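Hi everybody, thanks for staying past lunch. I'm Faustine, and I run the open stage at the Zandley, so this talk is going to be heavy on opinions.

(wait for people to sit)

I want to talk about skits on rap albums. You know the ones: a phone rings, somebody leaves a long angry voicemail, and forty seconds later you finally get the song you paid for. I love maybe one in ten of them. That one in ten, though, I'd fight for!

Start with my own crime. In April I helped Selim Eren put together his tape, Pornirberg, and we stuck five skits on it. Five! On a nine-song tape! We pressed 200 copies and I still meet people who tell me they skip straight to track four.

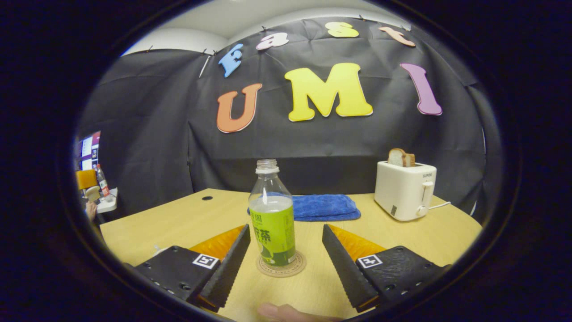 So what went wrong? Mostly length. A joke is funny the first time, okay the second, and by the tenth listen you're reaching for the button. Selim's barbershop bit ran almost as long as the verse after it, and the verse was much better.

(play the barbershop clip, stop it before the sneeze)

Now play Kvido Lukáč's one from Tasturthorpe. Eleven seconds, a door, two words, and the drums land right on the second word. I've heard it a hundred times and I still grin.

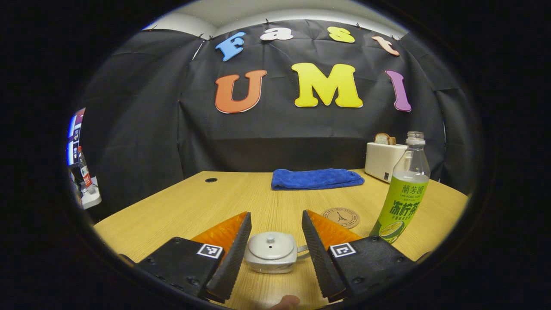 The other thing is sound. Čestmír Brabec makes all his skit noises himself, and he's a big believer in stuff from the kitchen over sample packs (so am I, these days). Take a little silver-gray teapot with a knob on the lid. Lift the lid, drop it, pitch that way down and you've got a prison gate, or a pretty decent snare if you cut the tail. It sits in the same world as the voices, and a stock sound almost never does.

Questions I usually get: yes, make the skit its own track so people can skip it. No, please don't put one last. Carleen Nepia has the sign-up sheet if you want to try one on the open stage tonight, thirty seconds max, and I'll be holding the timer.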